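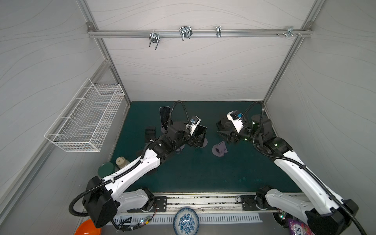 Sidari Wool Throw Blanket
Item 3105

If you have ever fallen asleep on a couch in May with the windows open and woken up at two in the morning with cold feet, you already know why we keep this one in the shop all year. The Sidari is our everyday throw, big enough to tuck under your toes and light enough that you won't kick it off. It weighs 900 grams, and the wool is brushed on both sides, so there's no scratchy side to avoid (and no arguing over who got it).

Natalia Tovar drew up the pattern for us, a wide herringbone with a plain border, and she went back and forth on the fringe for longer than any of us care to remember. She settled on a short twisted one that doesn't tangle in the wash - and thank goodness, since I have spent whole evenings combing out the old kind with my fingers!

Colors: Oatmeal, Brick, Pond, Charcoal
Size: 50 x 70 inches
Fiber: 100% lambswool 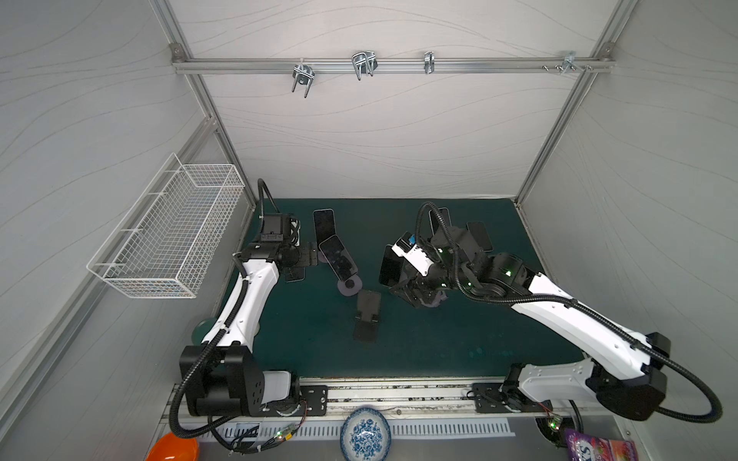
Washing is easier than people expect. Use cool water and a gentle wool soap, go easy on the spinning, and lay it flat on a couple of towels until it's dry. Please keep it out of the dryer, even on low. A new throw will shed a little fluff for the first few weeks, and a soft clothes brush takes care of that nicely.

Brick tends to look a bit warmer by lamplight than it does in the daytime, so if you're matching it to a rug or a favorite chair, do ask us for a yarn snip first. They're free, and Binta Tamuno mails them out every Friday with a little card telling you which color is which.

The Sidari goes very well with our Lultano cushion covers, which come in the same four shades. Gift wrapping is 2 dollars extra, in brown paper with a wool tie, and you can add a note at checkout.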